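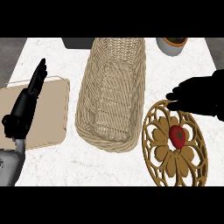 Husent Kitchen Robotics Club

By Ostap Horobets, April
2 min read

I've spent two weeks of evenings with Milon, the simulator we use to collect examples for our tomato-into-basket policy, and oh, I've grown fond of it! The two black hands follow my gloves nicely, and the marble counter loads fast even on my old laptop. I saved 58 runs and kept 52 (the rest were my own fumbling, sorry Tuấn). My one grumble is the replay menu, a real maze. Still, I'd happily give it 4 stars, and I'm back at it Friday.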